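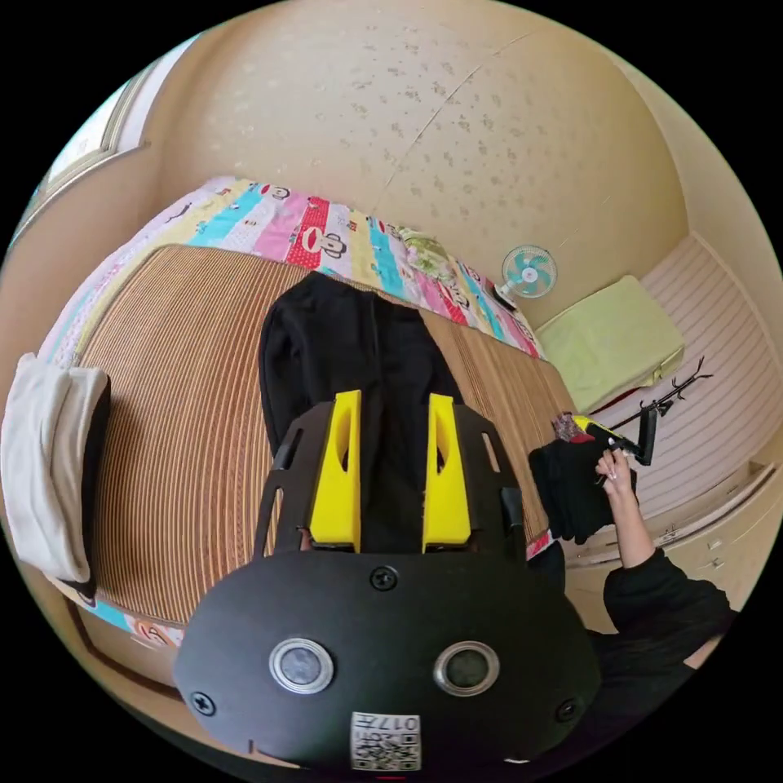
Ticket 270: right gripper, fingers not parallel after closing
Opened by: Mitsuko Morikawa
Machine: hand-held pair, unit 017, yellow fingers
Site: Yagi room
Status: waiting for part

Problem
When I release the trigger of the right gripper, the two fingers do not come back to the same opening. The left finger stops early. The opening value in the Pustlow log then stays 3 mm too small, and the folding task with black clothes is recorded with wrong numbers. The left gripper of the pair has no such fault.

Checked so far
I cleaned the slots of the finger mount with a dry brush. I tightened the screws of the front plate by hand only, as the Durkwood sheet asks. I did the zero setting again with fingers fully open. After this the value was correct for roughly 40 closings and then it drifted again.

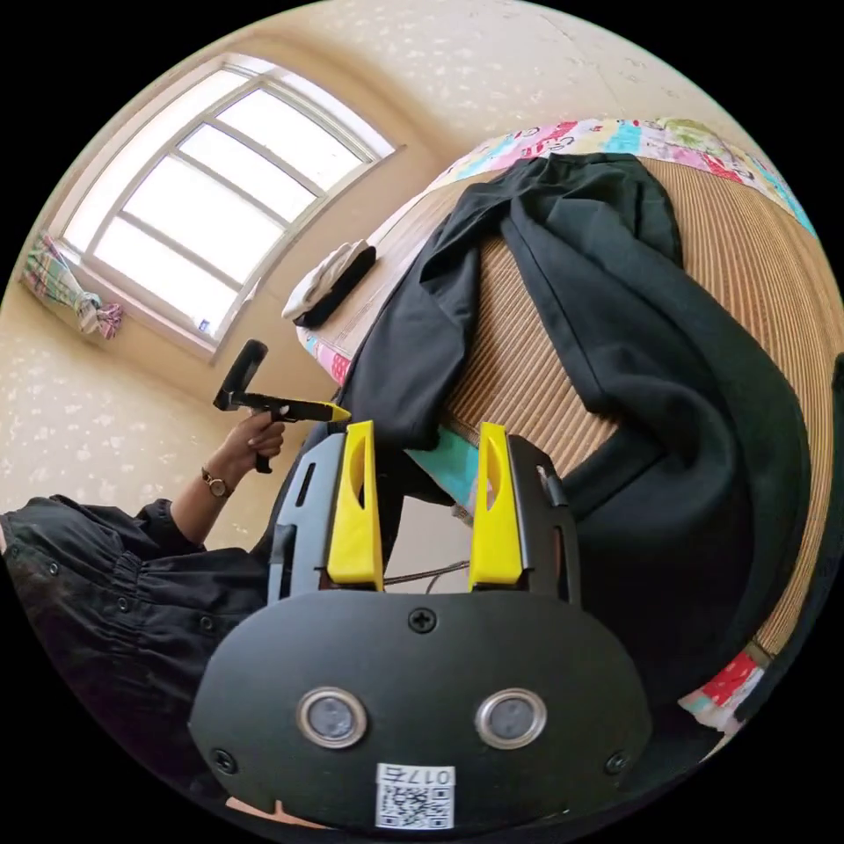

Update 2026-02-07

I repeated the test at the bed, with the garment spread on the striped mat. On thick cloth the error comes sooner. With firmware 16 and with the older one it is the same, so I do not suspect the software any more. When I push the left finger sideways I feel a small play at its root, and the right one has none. 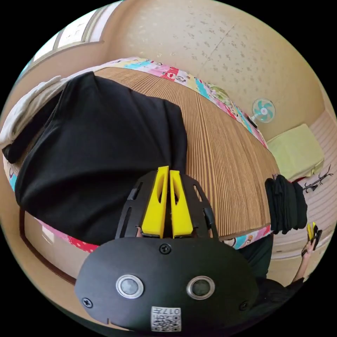

I think the pin in the left mount is worn. I have asked Cliltberg for one new pin and one spare. Until it arrives, please do the zero setting before each garment and write the opening value in the notes field. Please do not put oil on the mount.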